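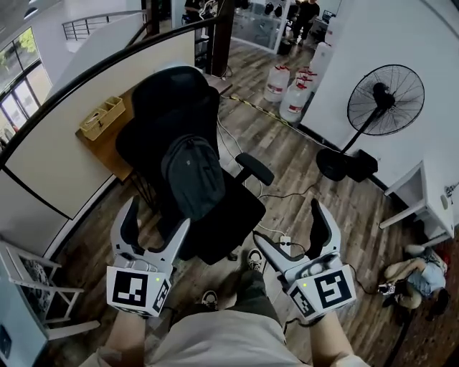 2018-02-07

I finally finished the scarf! Four skeins of the green Drunari wool, 230 rows, and I only had to rip it back twice (both times at the same spot, near the first color change, where I kept losing a stitch and blaming the pattern).

If you've only ever knitted plain garter stitch, please try brioche. It's squishy and thick and looks great on both sides, and once your hands get the rhythm you can do it with the TV on. I started in September on size 4 needles, which was way too tight, so go up a size or two if you knit like me.

Deming Dai lent me her old pattern book and I've already marked 16 things in it. Next up is the hat on the back cover, I think in gray, or maybe that mustard I keep going back to look at. Does anyone know if Drunari wool holds up in the washing machine? I'm scared to test it on the scarf!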